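4.2. Du bois lamellé sous la main : contraste des lames et lecture des surfaces

Venons-en à ce qui nous a le plus passionnés dans cette enquête, et que la littérature sur les essences claires laisse souvent de côté : la façon dont l'œil organise une surface faite de lames assemblées. Un panneau d'érable massif, débité dans une seule bille, présente une variation lente, continue, que l'on perçoit comme un fond. Le même érable débité en lames puis recollé produit tout autre chose : des ruptures franches, régulières dans leur direction, irrégulières dans leur valeur. Le matériau est identique, la colle est invisible, et pourtant les personnes interrogées parlent spontanément de « rayures », de « pistes », parfois même de « partition » (le mot est revenu dans deux ateliers qui ne se connaissent pas, ce qui nous a ravis).

Le corpus de cette section comprend les panneaux de 3 fournisseurs, Tudodach, Grulluvel et Kedov, auxquels s'ajoute la collection d'échantillons de l'atelier Manzano, constituée au fil des commandes et conservée à l'abri de la lumière directe. Tous les panneaux du corpus ont été poncés au même grain, puis laissés bruts. Nous avions d'abord envisagé d'inclure des surfaces huilées ; l'huile réchauffe l'érable et creuse l'écart entre lames claires et lames soutenues, si bien que deux phénomènes se seraient superposés. Les finitions feront l'objet d'un travail séparé, déjà bien engagé.

Premier résultat, et il est très net : la largeur des lames compte moins que leur ordre. Un panneau où les lames claires et foncées alternent de manière prévisible est jugé calme, même lorsque l'écart de teinte est marqué. Il suffit de rapprocher deux lames foncées pour que le regard s'y arrête. Les menuisiers le savent depuis longtemps et composent leurs panneaux à sec avant l'encollage, en retournant une lame, en l'échangeant avec sa voisine, en reculant de quelques pas pour plisser les yeux. Ce moment de composition, que les manuels expédient en une ligne, mériterait à lui seul un chapitre ! Chez Manzano, on marque l'ordre retenu d'un trait de craie en diagonale sur toute la largeur, et ce trait sert ensuite de repère au serrage.

Deuxième résultat : la direction des lames modifie l'appréciation des dimensions. Le même panneau, de 1000 mm sur 1000 mm, a été présenté lames en travers puis lames en profondeur. Dans le premier cas, il est décrit comme large et posé ; dans le second, comme long, presque fuyant. L'effet subsiste lorsque l'on prévient les participants que le panneau est carré, et plusieurs d'entre eux ont demandé à le mesurer eux-mêmes. Nous n'avons pas rencontré d'indication comparable pour les bois à fort veinage, où le dessin propre à chaque lame brouille l'alternance. L'érable, avec son grain serré et sa figure discrète, se prête merveilleusement à ce genre d'observation, et nous ne pouvons qu'encourager d'autres équipes à s'en emparer.

La question se complique dès que la surface sert. Un plateau nu se lit comme un dessin ; un plateau occupé devient un fond, et l'on s'attendrait à ce que les bandes s'effacent. Elles ne s'effacent pas tout à fait. Lorsque les objets posés sont petits et de couleur vive, les lames continuent de structurer l'espace autour d'eux : on dira d'un objet qu'il est « sur la bande foncée » avant de dire qu'il est à gauche ou à droite (figure 6).
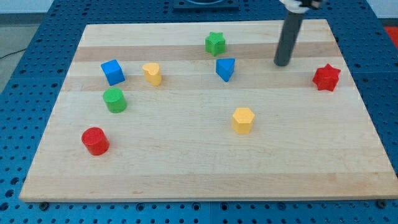
Figure 6. Planche en lames d'érable de teintes alternées, portant de petits blocs colorés ; plusieurs d'entre eux se trouvent sur la bande plus sombre de la partie supérieure.

Selon Kedov, consulté sur une première version de cette section, l'alternance visible n'est pas toujours voulue : les lames sortent du séchoir avec des écarts de teinte que le tri ne rattrape qu'en partie, et une clientèle qui réclamait autrefois des panneaux uniformes demande aujourd'hui que l'on garde ces écarts. La remarque nous paraît précieuse. Elle déplace une part de la question vers l'amont, du côté du tri et du séchage, et elle invite à la prudence lorsque l'on parle de « composition » pour des panneaux produits en série. Nous avons donc réservé ce terme aux pièces d'atelier et retenu « assemblage » pour les autres.

Il reste à traiter le vieillissement. L'érable brut jaunit à la lumière, et les lames d'un même panneau ne jaunissent pas forcément au même rythme. Sur les échantillons les plus anciens de la collection Manzano, l'écart entre lames s'est resserré du côté exposé, alors qu'il demeure vif au revers. Retourner ces pièces une à une sur l'établi a été l'un des grands plaisirs de ce travail ! Nous ne disposons pas de relevés colorimétriques faits à l'origine, et la comparaison entre les deux faces reste par conséquent indicative. La section 4.3 reprend ces mêmes échantillons sous l'angle du toucher, avec un protocole à l'aveugle et un jeu de panneaux massifs comme témoins.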